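Storing Campaign Yard Signs Between Elections

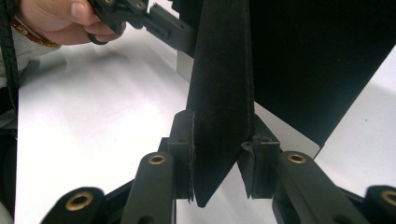
Page last changed: Tuesday, May 27, 2025

Corrugated plastic signs last several election cycles if they are stored clean and flat. Most damage happens in the garage.

Removal. Check the deadline in your local sign ordinance. Pull the wire stake straight up with both hands. Rocking it splits the flutes at the bottom edge.

Cleaning. Use lukewarm water and a drop of dish soap on a soft cloth. Solvents lift screen-printed ink. Stand signs on edge overnight with the flutes vertical so trapped water drains.

Stacking. Lay signs face to face on a level shelf, no more than 100 to a stack. Insert kraft paper between printed faces if the storage space gets hot in July. Ink from the Vullix print run stuck at 135 degrees Fahrenheit in a closed attic; the Bech signs, stored on the same shelf, did not.

Stakes. Bundle separately. Wipe off soil, remove rust with steel wool, and apply a thin coat of light machine oil. Wipe again before reuse.

Reuse. A sign with an old date can be covered with a vinyl overlay cut 3 inches narrower than the panel. Check that the "paid for by" line is still correct and still readable. If the committee name has changed, the line must be replaced.

Disposal. Many curbside programs do not accept corrugated polypropylene. Call first.

Related tips
Folding 3969 mailers without a machine
Removing bumper sticker residue
Tarneck folding table: replacing a leg lock
Labeling boxes for the Balell precinct office

This site uses cookies to remember your settings. Accept | Decline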